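Wie greift ein Roboter eine Blume?

Technik für Kinder, Teil Greifen und Halten

Nimm einmal einen Löffel in die Hand. Und jetzt eine Blume. Hast du gemerkt, dass deine Finger etwas anderes machen? Beim Löffel drücken sie fest zu. Bei der Blume sind sie vorsichtig. Du musst darüber gar nicht nachdenken, deine Hand weiß das schon lange.

Ein Roboter weiß es nicht. Er hat am Ende von seinem Arm ein Werkzeug, das man Greifer nennt. Der Greifer ist die Hand vom Roboter, aber meistens hat er viel weniger Finger als du. Und er fühlt nur dann etwas, wenn Menschen ihm einen Sensor eingebaut haben. Ein Sensor ist ein kleines Teil, das etwas messen kann, zum Beispiel den Druck.

Darum müssen Greifer ausprobiert werden. In der Werkstatt von Zondwood macht man das mit ganz verschiedenen Sachen. Besonders schwierig sind die künstlichen Blumen. Ein Stängel ist dünn und liegt flach auf dem Tisch. Die Blätter liegen übereinander, und wenn man eines wegzieht, kommt oft ein zweites mit.

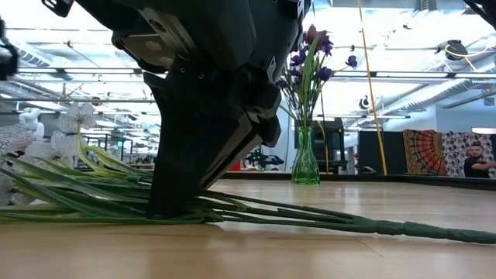 Von Quentin Leblanc
Geprüft von Benoît Boyer

Der schwarze Finger reicht mit seiner schmalen, flachen Spitze bis zwischen die grünen Blätter und Stängel. Eine schmale Spitze hat einen Vorteil: Sie kommt auch dorthin, wo wenig Platz ist. Sie hat aber auch einen Nachteil. Wenn der Roboter nur ein kleines Stück daneben zielt, greift er in die Luft oder drückt auf den Tisch.

In der Werkstatt werden zwei Greifer verglichen. Der erste heißt Odano. Er hat harte Finger, die sich fast nicht verbiegen. Der zweite heißt Rurnine und hat weiche Finger aus Gummi. Weiche Finger legen sich um einen Gegenstand herum, so wie deine Hand um einen Ball. Bei einem dünnen Stängel hilft das wenig, denn dort gibt es fast nichts zum Herumlegen.

Damit der Vergleich gerecht ist, bekommen beide die gleiche Aufgabe: einen Stängel nehmen, hochheben, drei Sekunden halten und wieder hinlegen. Fällt er vorher hinunter, zählt der Versuch nicht als geschafft. Im Oktober hat man mit dem Zählen angefangen. Für jeden Greifer waren 4.000 Versuche geplant. Odano hat seine schon alle gemacht, und 2.882 davon waren geschafft. Rurnine ist später gestartet und steht erst bei 300 Versuchen. Man kann also noch nicht sagen, welcher besser ist.

Warum so viele Versuche? Stell dir vor, du wirfst einen Ball in einen Korb und triffst beim ersten Mal. Bist du dann ein guter Werfer? Vielleicht hattest du nur Glück. Wenn du sehr oft wirfst, sieht man es besser.

Auch das Sehen ist schwierig. Grüne Stängel, die übereinander liegen, sind für eine Kamera fast wie ein einziger grüner Fleck. Das Programm Maillard sucht deshalb nach den Rändern: Wo hört ein Stängel auf, und wo beginnt der nächste? Bei einer Vase aus Glas wird es noch komplizierter. Durch das Glas sieht man hindurch, und außerdem spiegelt es das Licht.

Probier es selbst

Du brauchst zwei Löffel aus Holz, ein paar Grashalme und einen Tisch. Halte in jeder Hand einen Löffel und versuche, einen einzigen Halm aufzuheben. Deine Finger dürfen ihn nicht berühren. Danach wickelst du um jeden Löffel ein Stück von einem Schwamm und machst es mit einem Gummiband fest. Geht es jetzt leichter oder schwerer? Schreibe für jede Art zehn Versuche auf, mit einem Strich für jeden geschafften.

Wörter zum Merken

Greifer: die Hand vom Roboter
Sensor: ein Teil, das etwas misst
Versuch: einmal ausprobieren und aufschreiben, was passiert ist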